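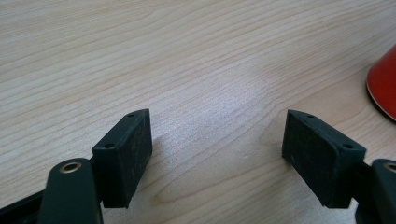
我丈人留下的赛马账本,一共记到第1,753条,每一条都是他输的。赢的他不记,他说赢钱是常态,常态不必入账。他走后第二年的一月,我把账本搬回家,打算从中研究出一套反着买的办法。我在桌边坐了一个上午,一匹马也没研究出来,倒把桌面的木纹看熟了:浅色的木头,长长的波纹一路往右弯下去,中间绕出一个椭圆的圈,一层套一层,活像一条跑道。我拿指甲沿着那个圈走了三趟,每趟都是我押的那匹落后。

妻子问我在干什么。我说在看场地。

她说她爸当年也这么说。

布里克比的马场在镇子北边,冬天的草皮踩上去像泡过头的饼干。看台顶棚缺一块,缺口底下的座位便宜,我丈人坐了半辈子,说是视野好。他最信的一匹马叫“韦诺兰斯”,栗色,额上有一撮白毛,性格温和,温和到起跑的时候愿意让别人先走。账本里有整整四页是它。第一页的批注写着“状态渐入佳境”,第二页写着“场地太软”,第三页写着“场地太硬”,第四页只有一个字:“风。”

我对韦诺兰斯没有感情,我是去赚钱的。按照我的理论,凡是丈人看好的都不能碰,凡是他骂过的都值得考虑。他骂得最狠的是恩格布雷特森马房,说那家的马都喂得像沙发。于是那年冬天我专买恩格布雷特森家的马,前几次下来,输得和他一样多,只是输的马比较胖。

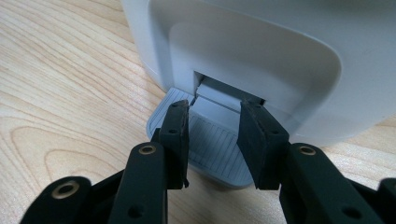
后来我想明白了,问题出在样本上。一个人如果看好谁谁输,那他骂的那些也未必就赢,一场比赛里十来匹马,输是大家都有份的。这个道理我花了200块弄懂,觉得很值,便又下了200块庆祝。

那一场是障碍赛,三英里出头,恩格布雷特森家派了一匹叫“多特罗”的灰马。赔率高得像是印错了。我在围栏边看它遛圈,它也看我,眼神里有一种老职员看新职员的体谅。旁边一个戴呢帽的老头翻着小册子,叹了口气,问我买了哪匹。我说了。他又叹了一口,把帽子往下拉了拉,像是路过灵车。

韦诺兰斯也在这一场。它十二岁了,按说早该去草地上晒太阳,不知道谁又把它报了进来。它站在起跑线最外侧,照例很有礼貌。

旗子落下去,多特罗头一道栏就跳得漂亮,第二道更漂亮,漂亮得我把手里的票捏出了汗。到第三道,它停了。没有摔,也没有受惊,就是停下来,认真地考虑了一下那道栏,觉得没有必要。骑师跟它商量了很久。后来它自己掉头往马房方向走,步子轻快,沿途还有人鼓掌。

前面的事情我是听广播才知道的。领头的两匹在远端撞在一起,骑师都坐到了草上,马倒是没事,结伴去吃篱笆。剩下的几匹绕开它们,绕得太远,跑了岔路。等大喇叭重新有声音的时候,里面的人念了一个名字,停顿一下,像是不大相信,又念了一遍。

韦诺兰斯。赢了很多个马身,主要是因为后面没什么身。

看台上静得能听见顶棚滴水。戴呢帽的老头把小册子合上,问我:“有人买它吗?”

我说以前有。

那天若是按丈人的老规矩下注,能领回2,000块。我回家以后在桌边坐下,翻到账本最后一条的下面,想写1,754,又想起他的规矩是赢的不记。可这一场究竟算谁的,算赢还是算输,我拿不准。妻子端着茶过来,看了看那页空白,问多特罗怎么样。

“回家了。”我说。

“比你早?”

“早半个钟头。”

她把账本转过去,拿起笔,在我丈人那个“风”字旁边添了一个字:“停。”然后问我明天晚饭想吃什么,我说随便,她说马场门口那家的馅饼不算随便。

分类:短篇 / 赛马闲话 / 冬季障碍赛

搜索本站 请输入关键词 搜索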